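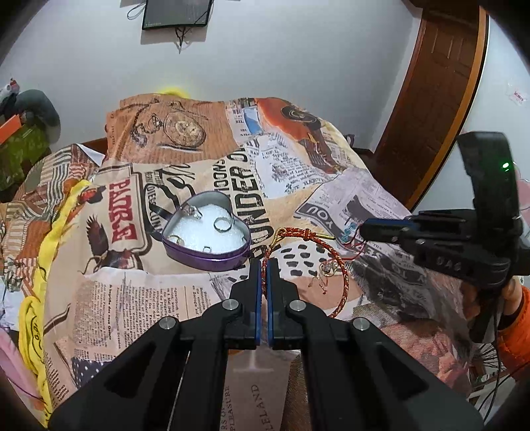
The telephone in the press room of Amaral Lines began to ring before six in the morning, and it did not stop until the evening. I was the youngest in the office, so I was the one who answered.

Our ferry, the Udberg, was standing still in the middle of the bay with 200 passengers. The engine was dead. Nobody was hurt, the lights were working, and there was enough bread for one more meal. These were all the facts I had, written on the back of a lunch receipt.

"Say that we are looking into the matter," my director told me. She had said this sentence for 20 years and she trusted it like an old coat.

I said it 70 times. By noon I could hear how the reporters stopped typing when I began.

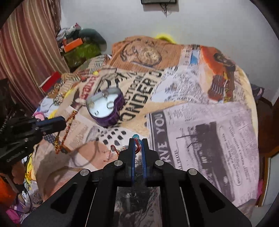

Red cord with light-blue beads, above the newspaper-print bedspread.

At one o'clock a woman called who was not a reporter. Her father was on board. She had read our statement on the company page, and she wanted to know which matter we were looking into, and if he could have his soup.

I did not know about the soup. I asked her to wait, and I called the ship on the line which we were not supposed to use. The cook answered. He was in a very good mood. He had found potatoes in the crew store, and he told me that the passengers were peeling them on the car deck, because they were bored, and that one old man was giving orders to everybody.

"Does he have a gray mustache?" the woman asked, when I told her this.

I called the cook again. He had.

She laughed so long that I thought she was crying, and maybe she was.

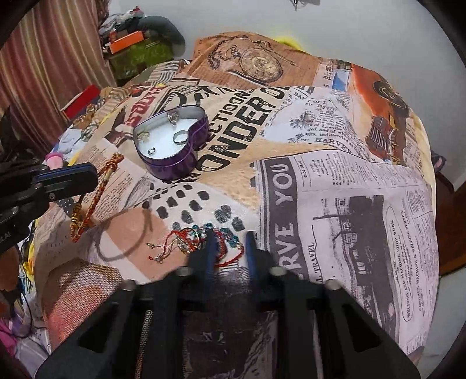
Photo: Zekska / Cistum

After that I wrote a new text. I wrote about the potatoes, and the broken pump, and the hour when the tugboat was expected, and I wrote that we were sorry. I did not write that we were looking into anything. My director read it standing up. She took a pen and held it above the paper for a long time.

"Our lawyers will remove the pump," she said.

"And the potatoes?"

She corrected one comma and gave the page back to me.

The tugboat reached the Udberg after dark. I was still at my desk, eating crackers from the drawer, when the telephone rang again. It was a reporter from a small radio station, and he sounded tired, too. He wanted to know what kind of soup it was.

I told him to hold the line, and I called the cook.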